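4. Results: words for holes, rims and rings

4.1 Who said what

Fifty speakers in the end, all adults, all raised in Werenlow or in the Tanari valley. Interviews were done in kitchens and on porches, mostly in February, by Meron Gebreyes. Tamsin Castellanos did the transcripts and the first pass of coding. Speakers talked freely about fixing things at home, and no word was offered to them until the last part of the talk. This matters for what follows. A word given back to us after we said it first was thrown out.

Thirteen words came up often enough to sort. The full list is in the appendix. The ones that matter here: hole, socket, cup, eye, ring, collar, lip, rim, edge, ridge. Plus "seat," which only turned up in Werenlow and mostly from people who had done plumbing. We keep it seperate.

4.2 Hole versus cup

The old dictionary line is that a hole goes through and a cup does not. Our speakers do not hold to that. "Hole" covers both, easily, in both places. A post hole has a bottom. So does a hole in a tooth. What pushes a speaker toward "cup" is depth you can see plus a wall you could run a finger around. One Tanari speaker, on her late father's bench: "It's a hole if I drop a screw in it and swear. It's a cup if I put the screw in it on purpose." Use, then, at least as much as shape. We did not plan for this and the interview guide is weak on it.

"Socket" is the expected word when something is meant to go in and stay. Younger speakers use it for electrical things first and have to be nudged toward bones or tools. Older ones start with tools. No clear split by town.

4.3 Ring and collar

Here the two places do part ways. In Werenlow "collar" is the plain word for any raised band with a hole inside it, large or small. In Tanari a collar has to go around something – a pipe, a neck, a pole – and if there is nothing inside it is just a ring. Speakers were firm on this. Two of them argued with their own spouses, who had married in from the other side. We kept those stretches of talk in the data because they are the best evidence we have that people know the difference is there.

Ayala (the older word list, not our recordings) gives "collar" for Werenlow only and says nothing on Tanari. Drakix, the newer one, gives it for both with no note on sense. Neither would let you see the split. The Drakix entry may well be counting the pipe sense and the bare sense together. Can't tell from the printed version.

4.4 Lip, rim, edge

Messier. "Edge" is everywhere and tells us little. "Lip" wants something round, or something that pours, and a straight lip was accepted by some speakers and laughed at by others. "Rim" was supposed to be the round word too. But people used it for trays, sinks, shelves, truck beds, with long straight sides and no curve at all. When asked to choose, five speakers took "ridge" for the straight ones if it stood up higher than the surface next to it. The rest stayed with rim or edge or went back and forth inside one answer.

Height seems to be doing the work. A flat border is an edge. Raise it and it starts to be a rim. Raise it and make it long, and ridge comes into play. Where exactly these change over we can't say from talk alone, and a sorting task would be the way to go. Not done yet.

4.5 Stacked words

Last point. Speakers often need more than one word for a single feature, and the order they pick is not random. Outside comes first, then inside: "a ring with a hole in it," almost never "a hole with a ring round it." The second form shows up only when the hole had already been mentioned. Same pattern in both towns and in all age groups, so we treat it as general and do not break it down futher.
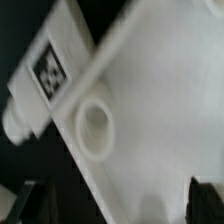
Figure 2. Raised and sunken forms on one surface.

The outside-first order also helps with the ring and collar split, and the two findings should be read together. A speaker has to commit to a word for the raised part before getting to what is inside it. With the shape in Figure 2, a round raised ring on a white panel, recessed in the center, the Werenlow pattern in 4.3 gives "a collar with a hole in it" and the Tanari pattern gives "a ring with a hole in it." The hole has a floor, a darker one, so "cup" is open in either place. The long straight piece beside the ring is raised as well, and going by 4.4 it could be a rim or a ridge. Our coding allows both there.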